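Month three of teaching robots to do our packing line at Gramura. A few thoughts from my lunch break!

1/ My job used to be snack boxes, 83 an hour on a good day. Now I work the grippers by hand so the arms can learn from it. Way slower, and my wrists feel it in new places (hello, thumbs).
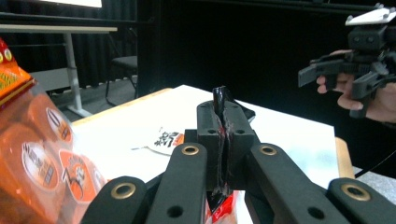
Got the shiny black strip. Snacks next!

2/ Bimla packed for 18 years and she's the one the engineers ask now. She loves it. Me, I miss talking while we work.

3/ Pay stayed the same. We asked about that in August and we're asking again.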